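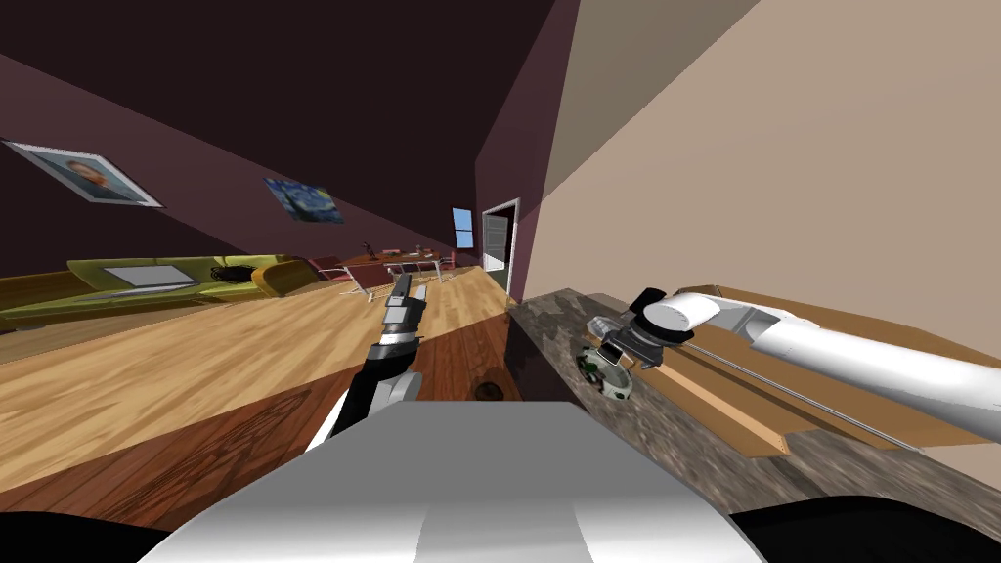 4. Running the Semeo evaluation set

Do section 3 first. If the Kesham scene pack isnt loaded the run will start anyway and log nothing useful.

4.1 Start the scene

1. Open the Vurnine launcher. Pick the living room and counter scene.
2. Set the seed. Seeds 1 to 40 are the reported ones - anything above is for your own tests.
3. Camera tilt: leave ON. The paper result is with tilt. Upright camera gives higher scores and they can't be compared.
4. Wait for both arms to settle. Left arm starts raised, gripper open.

4.2 Run the policy

1. Load the checkpoint. Default is the Rees baseline, no depth input.
2. Set the target to the small white and green object on the counter. Right arm only.
3. Press Run. 8 seconds per attempt, then auto reset.
4. Repeat for 6 attempts per seed. Don't stop halfway, partial seeds get dropped from the table.

CAUTION: Do not move the cardboard tray or the metal rod by hand between attempts. They are the distractors. Moving them changes the contact log and the whole seed has to be redone.

Note: Sofa, dining table and wall pictures are fixed background. No collision scoring on any of them.

4.3 Scoring

- 2 = grasped and lifted clear of the counter
- 1 = touched, not lifted
- 0 = no contact, or tray hit first

Tray hit and then a clean lift is still 0. Asked often.

Known issue: gripper fingers sometimes report closed when open. Restart the arm node, then rerun teh seed. Fix planned for June.

Scoring questions to Dwynwen Hopkin. Section last changed 17/05/2024.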